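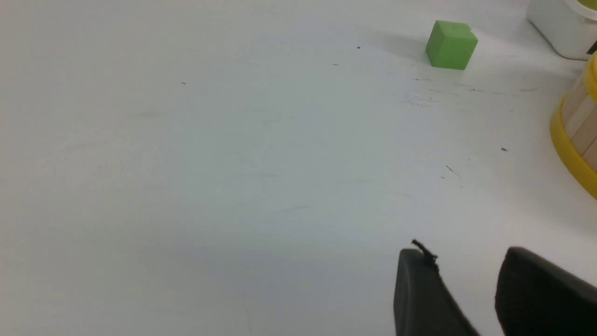

About Flernuvberg

Flernuvberg writes control and planning software for robot arms that handle small objects. We started in October with 2 engineers and one arm, and we now license our tools to labs and small workshops.

Our main product, Wistus, takes what a wrist camera sees and works out where the fingers should close. It handles plain shapes like blocks as well as thin ones – rims, spokes, handles – where a few millimeters decide the grasp.
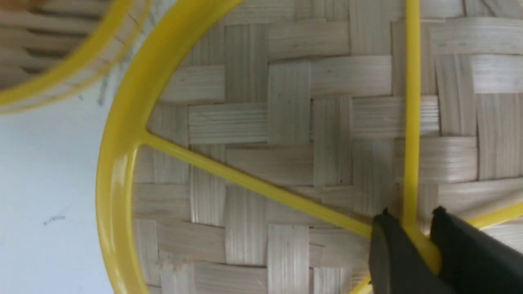 Wistus replans while the arm is moving, so a part that shifts doesn't mean starting over. Costache, our logging tool, keeps every camera view next to the motor commands sent at that moment. It holds about 800 runs on our own server, and customers can search theirs the same way.

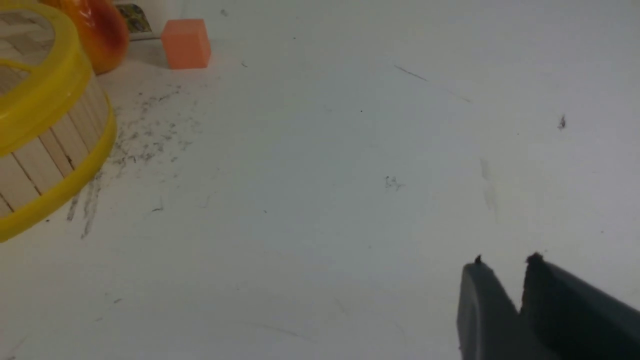 Working with us

Licenses run for 3 months or a year. Support is included, and questions go straight to the people who write the code.

Page updated 13 Jun 2021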